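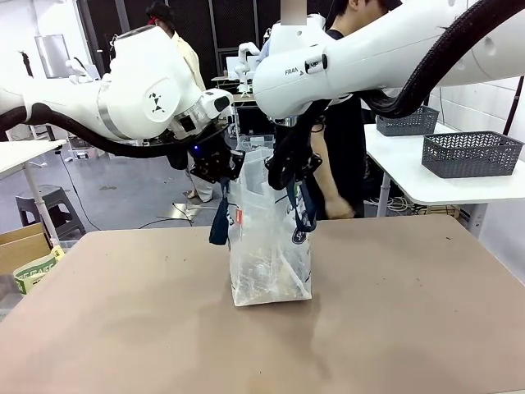 Por Arnel Buenaventura
Publicado el 2018-03-15 en Máquinas y tareas
4 comentarios

Llevo desde febrero intentando contestar por escrito a una pregunta de mi cuñado Noel Macapagal: cuándo va a poder comprar una máquina que le recoja la compra. Noel tiene una tienda de comestibles y en casa no quiere ver una bolsa más. Le dije que faltaba bastante y me pidió que se lo explicara sin fórmulas.

Empiezo por la bolsa, que es lo que peor llevan. Una bolsa de plástico transparente con dos asas de tira, como la de la foto, parece un objeto fácil. Tiene base rectangular, se queda de pie y las asas están donde uno las espera. Pero las paredes se arrugan, el plástico deja ver lo de dentro y las tiras cuelgan cada vez de una manera. Para sujetarla por las dos asas hacen falta dos brazos que tiren lo mismo. Si uno sube antes, la bolsa se ladea y el contenido se va a una esquina.

Una caja de cartón es otra cosa. Mide lo que mide y sigue midiendo lo mismo después de cogerla. Por eso en las fábricas hay brazos paletizando cajas desde hace décadas y en las cocinas no hay ninguno guardando el arroz.

Ramil Rivera, que trabajó en el almacén de Sarmiento, me pasó sus notas de una prueba con bolsas blandas. De 249 intentos de levantar la bolsa por las asas salieron bien 220. Sobre el papel es buen resultado. Luego uno piensa en los 29 restantes y en que alguien tiene que estar al lado para recogerlos. En el almacén esa persona ya está contratada. En casa esa persona eres tú, y para eso guardas la compra tú mismo.

La prueba tampoco incluía lo que viene después: meter la mano, sacar un paquete sin arrastrar los demás, decidir si va a la nevera o al armario. Ramil dice que lo dejaron fuera a propósito - querían medir el agarre y nada más. Me parece correcto, siempre que luego no se presente como "el robot guarda la compra".

Doblar toallas va algo mejor, aunque despacio. Fregar lo hace el lavavajillas desde hace mucho y no necesita brazos. Aspirar el suelo lo hace un disco con ruedas, con permiso de los cables. Planchar, nada que yo haya visto. Hacer una cama con sábana bajera, tampoco.

En taller la cosa cambia. Si la pieza llega siempre igual y la mesa no se mueve, el brazo cumple. Ariel, hermano de Noel, trabaja en Kovar y tiene uno alimentando una prensa. El problema allí son los cambios de serie, que se comen media mañana - y con tiradas cortas las cuentas no salen.

Así que a Noel le he contestado que no ahorre todavía para el robot. Le he recomendado una cesta rígida con asas fijas, que pesa poco y no se dobla. Dice que ya tiene tres y que están llenas de bolsas.

Otro día escribo sobre las toallas, que tengo apuntes de sobra.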